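Winter Save Game Challenge is back!

Hello again, managers. January has come round faster than any of us expected, and with it the challenge that so many of you wrote in to ask after (thank you, your notes were lovely to read). The idea is the same as last year - take over Wuvolier, bottom of the second division with 11 games left, and keep them up without spending a penny on transfers.

We had 222 entries last time and 166 of them ended in relegation, so please don't feel bad if yours does too!
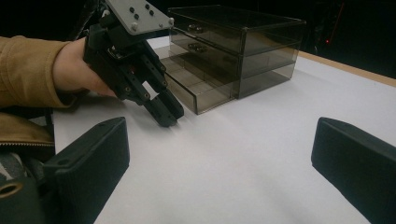 A hand at work over a white table.

Lorne Lavoie, last year's winner, tells me he played the whole run-in with a back five and a very tired striker, and he has kindly written up his tactics for the members' page. Start your save in the Ploma database, leave the editor closed, and send us your final league table by Sunday evening. The top eight will go into our spring knockout cup, and I'm already looking forward to that one more than I probably should - it was such fun last time.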